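Subject: Re: [basmont-readers] Next book, and what did everybody make of the ending?
From: Wing-sze Tam
Date: October 25, 2024

Hi all,

Sorry for the silence, I was away at my sister's with no laptop and a toddler who thinks phones are for licking. I've read through the whole thread now and I have opinions, so get a coffee.

Quoting the part I want to answer:

> I finished Skuteo on Sunday and I'm a bit cross with it. The first
> half is wonderful, all that business with the ferry and the two
> brothers not speaking. Then the letter arrives and we spend 90 pages
> in the aunt's head. I didn't sign up for the aunt. Also, are we
> supposed to believe Radu burned the manuscript himself? I went back
> to the chapter in the boathouse and I can't find one line that says
> so. Did I miss it?
>
> Separately, we need to settle the next title. I vote for something
> under 400 pages, please, for my wrists.

You didn't miss it! There is no line. I went back too, with sticky notes, and the closest we get is the smell on his coat when he comes in to supper, and that's filtered through Irina, who we already know makes things up (remember the dog). So I think the author wants us to do what the village does, which is decide he's guilty because he's the sort of man who would be. I fell for it completely on the first read. On the second read I started to think it was the aunt, and that's why we get so much of her. She goes on and on about the weather that night. Who remembers the weather on a night when nothing happened to them?

I do agree that section is too long. I'd have cut the train journey entirely. But I'd fight anybody who wanted to cut the kitchen conversation, where she tells the younger brother he was never the favorite and then offers him more soup. I read that bit out loud to my husband and he put his fork down.

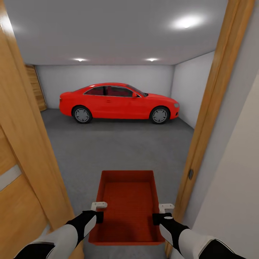 THE TRANSLATION QUESTION

A couple of you said the dialog felt stiff. I wondered about that, so I borrowed the older translation from the library to compare (it's out of print and somebody had spilled tea on most of chapter four). The old one is looser and funnier. The brothers swear at each other, for one thing. In ours they say "confound you," and I don't think any man on a ferry has said "confound you" in his life. On the other hand, the old one drops the whole prologue, the one with the grandmother counting the boats, and without it the last page makes no sense at all. So I'd still tell people to buy the new one, and just mentally add the swearing.

The cover is another matter. Mine has a woman in a hat looking at the sea. There is no woman in a hat. I looked.

THE NEXT BOOK

Here's where I think we've got to, from the thread:

Prirkari is the big one, 786 pages, family saga, three generations and a glass factory. I started it in March and loved the opening, then lent it out and never got it back. It would have to be split over 2 meetings at least, and I can hear wrists complaining already.

The other suggestion was the short one about the lighthouse inspector, whose title I keep getting wrong so I won't try. It's tiny, you could read it in an afternoon. My worry is that it's nearly all mood. We had that problem with the beekeeper novel, when we all said "lovely writing" and then talked about parking for an hour.
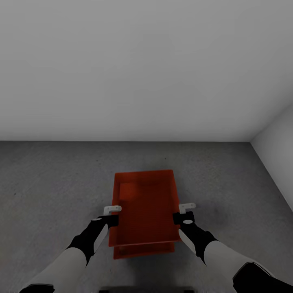

My own vote, if it counts, is for Prirkari, but with the stopping place agreed beforehand. Part Two ends with the wedding, and I'm told it ends on a proper cliffhanger, so we'd all come back for the second half wanting to know. I think we do better with long books anyway. People turn up annoyed and full of things to say, and I'd take that over polite any day. If anyone wants to try before they commit, the library has 3 copies and one of them is large print.

One request from me, whichever we choose: can we please not read the introduction first? The Skuteo one gives away the drowning on its second page, in a subordinate clause, as if everyone knew. I was furious. I now skip straight to chapter one and go back for the introduction when I'm done, and half the time the essay makes a lot more sense that way - plus I get to argue with it.

Oh, and to the person who asked how long the original was: the afterword says the author cut 4000 words from the boathouse chapter before it was first printed, and that the pages haven't survived. So perhaps there was a line about Radu once after all. I can't decide if I'd want to read it. I think I'd rather keep blaming the aunt.

I'll be at the next meeting and I'll bring the tea-stained copy, if the library lets me renew it. Send me your votes by the weekend, on or off the list, I don't mind which.

Wing-sze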